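3.2 Anordnung des Frühstücksgedecks

Das Einzelgedeck bildet in der vorliegenden Untersuchung die kleinste Auswertungseinheit. Es umfasst alle Gegenstände, die einer sitzenden Person zugeordnet werden können, einschließlich der textilen oder textilähnlichen Unterlage, sofern eine solche verwendet wird. Gemeinsam genutzte Teile wie Brotkorb, Tablett oder Kanne werden getrennt erfasst und nur über ihre Lage zum Gedeck beschrieben. Diese Trennung weicht von der Systematik nach Pivden ab, in der das Tablett dem nächstgelegenen Platz zugerechnet wird.

Für jedes Gedeck wurden 4 Merkmalsgruppen kodiert: Lage des Tellers auf dem Platzset, Seite und Reihenfolge des Bestecks, Position des Trinkgefäßes sowie Lage der Speise relativ zum Tellerrand. Die Bezugsachse verläuft durch die Tellermitte und senkrecht zur vorderen Tischkante. Bei quadratischen Tellern wird zusätzlich die Verdrehung gegenüber dieser Achse notiert. Abweichungen unter 9 Grad gelten als parallel. Insgesamt gingen 100 Gedecke in die Auswertung ein.

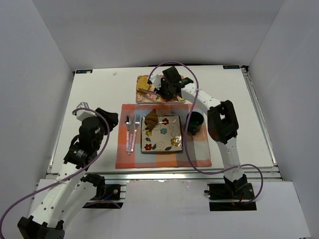

Abb. 2: Einzelgedeck mit quadratischem Teller auf kariertem Platzset, Besteck links, Becher mit Henkel rechts; dahinter ein Tablett mit Blumenmuster.

Die Besteckseite erwies sich als das am schwierigsten zu kodierende Merkmal. Nach der im deutschsprachigen Raum üblichen Regel liegt das Messer rechts und die Gabel links des Tellers. Bei einfachen Frühstücksgedecken wird diese Regel häufig zugunsten einer gebündelten Ablage aufgegeben, bei der sämtliche Teile auf derselben Seite liegen. Das Schema nach Drosov sieht hierfür keine eigene Kategorie vor, sondern wertet die gebündelte Ablage als unvollständige Ausführung der Regelform. Eine solche Wertung erscheint für die Morgenmahlzeit nicht sachgerecht. Das Kodierschema wurde daher um die Kategorie »einseitig gebündelt« erweitert; innerhalb des Bündels wird die Reihenfolge von außen nach innen festgehalten. In Abb. 2 liegt der Löffel außen und die Gabel auf der dem Teller zugewandten Seite. Das mittlere Teil wurde mit Vorbehalt als Messer kodiert.

Trinkgefäße wurden nach Seite und Henkelrichtung erfasst. Die Henkelrichtung ist in 4 Sektoren eingeteilt, von denen einer zur vorderen Tischkante weist. Gefäße ohne Henkel erhalten den Wert 9 (nicht anwendbar).

Bei der Speise ist zu unterscheiden, ob sie vollständig innerhalb des Tellerrands liegt oder diesen überragt. Längliche Backwaren wie das Croissant in Abb. 2, dessen obere Spitze bis über das Platzset reicht, fallen in die zweite Gruppe. Der Überstand wird ausschließlich als Ja/Nein-Merkmal geführt, eine Messung in Zentimetern unterblieb. Als Bezug dient stets die Außenkante des Tellers; farbig abgesetzte Ränder zählen zur Tellerfläche.

Die Kodierung erfolgte in 2 unabhängigen Durchgängen. Bei fehlender Übereinstimmung wurde das betreffende Merkmal als strittig gekennzeichnet und aus den Häufigkeitstabellen in Abschnitt 4 ausgeschlossen.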